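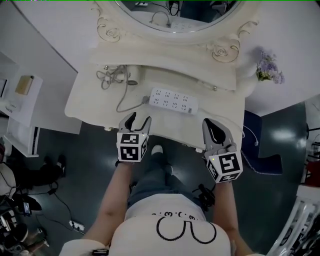
Plika v2 grippers at the vanity table, with the power strip and hair dryer on the tabletop.

Plika hand-held grippers: README and data card

Plika is a pair of hand-held grippers built in a shared workshop, plus the recordings made with them. You hold one in each hand and do a household task, and the logger saves video and gripper pose for both sides. The files here cover tabletop work with cables and small appliances.

Status
Last updated Apr 23, 2024. Version 2 of the fingers is current. Version 1 files are still in the old folder, but the mounts do not fit the new cubes.

Hardware
- Two grippers, gray body, curved fingers with black tips
- One white marker cube per gripper, black-and-white square markers on the faces
- Status light on the cube
- Ristov finger servo boards, one per side
- Hijazi logger, wired

Print the cubes in white and keep the marker faces matte. Glossy paper labels lost tracking under the ceiling lights.

Data
We planned 500 episodes and kept 498. The 2 dropped episodes had a clock offset between left and right - the raw files are in rejected/ if you want them. Each episode folder has video, poses.csv and meta.json. Held-out episodes: 72, listed in split.txt.

Known problems
- Mirrors. The vanity has one, and a reflected marker can be read as a real one. Set mirror_mask to true for that location.
- The right cable is short and tugs when you reach far left.
- Priremier export writes the poses in millimeters, the logger in meters. Check before mixing them.

To do
Drawer tasks are planned for July. The calibration script still needs a proper help text.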